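Marinho cloth handling project: progress report for June
To the program office at Fendance

Hi all,

It's been a busy stretch at the Stasdale site, and mostly a good one, so let me start with what you're paying for. The new perception code is in and running on every recorded towel session. It finds the corners of a cloth lying on the table, picks the two it likes best and passes them to the planner. The old version got lost whenever the cloth and the table were close in brightness, and that was costing us a lot of retries (you may remember me grumbling in the last report!).

We now have 121 usable sessions to train on. I threw out 13 more where the time stamps on the left and right grippers had drifted apart. I could probably rescue a few of those, but I'd sooner fix the logger, and that fix went in last week. 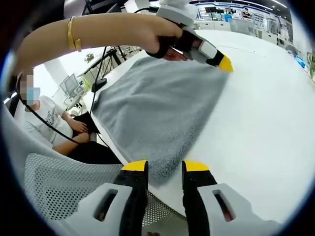
The planner is where I've spent most of my evenings. It used to treat the two grippers as separate jobs and hope they didn't bump into each other, and now it plans both paths together, so if one side has to wait at a corner the other side knows about it. Planning time went up to around 11 seconds for a full fold, too slow for a demo, and I'm pretty sure most of that is my collision check running on points it could skip. I haven't proven it yet. Give me a couple of weeks.

Control is the weak spot. The fingers close fine on thick cloth, but on thin cloth in simulation they still pinch too early and come away with nothing. I tried a slower close and it helped a bit, then made the lift worse. The next thing on my list is to learn the closing speed from the sessions themselves.

On tooling, the replay viewer works in a browser now, so the Tostden folks can scrub through a session without installing anything. They've already sent me 12 bug reports, bless them, and most are about the zoom.

Money is on plan. The only thing I need from you is a yes or no on the extra storage, ideally before we start the next batch of recordings.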